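The Slow Return of the Village Seed Swap

There is a shelf in my mother's pantry that still holds her seed tins, and every January, when the garden is mud and the light has gone by teatime, I find an excuse to drive over and open them. Old toffee tins, mostly, with the lids gone stiff. Inside are envelopes made from gas bills and church newsletters, each with a name in pencil: Nundwood Blue, Aunt Peg's runner, the good lettuce. Which good lettuce it was, we have never managed to agree.

I mention the tins by way of explaining how I came to spend a wet winter morning in the hall at Braserstead, being told off very kindly by a stranger for keeping my parsnip seed too long. ("Two years and it's compost, my love. One, if you want to be sure of your Sunday lunch.") The Braserstead swap opens its doors at ten, and by quarter past you can't get near the beans.

The idea is as old as gardening. You grow more than you need, you let a few of the best plants run to seed, and you carry what's left over to somebody who grows something you don't. Up and down this valley it was simply what people did, over the gate or after chapel, until the garden centres came and it was easier to pick up a bright packet with a carrot on the front. I don't say that with any sourness – I've bought plenty of bright packets in my time, and will again. But a good many local kinds slipped away in those years, and nearly all of them went quietly, when a shed was cleared or a tin was thrown out.

Njoroge Magesa moved to Clakside with his family and took on a plot that had been under brambles for as long as the neighbours could remember. In clearing it he found a row of peas still seeding themselves along the back fence, tall, purple-flowered and rather tough, and instead of digging them in he saved a jarful and began asking about. An old lady at the top of the lane knew them at once. Her father had grown them for soup.

"She cried a bit, and then she told me I'd put them in the wrong place," he says. "They like their feet in the shade."

Those peas have now gone home in pockets and handbags to half the county. He keeps a ledger of what comes in and what goes out, partly from habit and partly so that a variety lost in one garden can be found again in another, and at the last count it had 3014 entries. He'd like it to have more about flavour in it. People are very good at writing down when a thing was sown, he finds, and hopeless at saying whether it was nice.

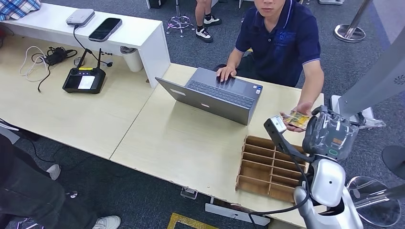 A patterned packet is held out across the desk, with the laptop open beside it.

If you've never saved seed, peas and French beans are the place to begin. They mostly keep to themselves when they flower, so what you sow is very nearly what you'll get. Leave the pods on the plant until they rattle, bring them indoors on a dry day, and shell them on to a tray somewhere airy. Tomatoes are hardly any harder, though the business of leaving the pulp in a jar until it smells isn't to everyone's taste, and I'd keep it off the kitchen windowsill if you have company coming.

Squashes are another matter. They're shameless, and will cross with anything the bees have visited, so that a saved pumpkin may give you something handsome or something like a doorstop. I once grew a whole bed of pale, warty objects that even the hens walked round. My neighbour made chutney of them, and I still have a jar.

Storage is where most of us come unstuck. Seed wants to be cool, dark and above all dry, and a shed is seldom any of those. Paper envelopes inside a lidded tin do very well, with a spoonful of dry rice in the bottom. Write the name and the year on every one, even if you're certain you'll remember.

I came away from Braserstead with leeks, a climbing bean called Sembiring that I'd never heard of, and a twist of the Clakside peas. They're in my mother's tin now, next to the good lettuce, waiting for the ground to warm up.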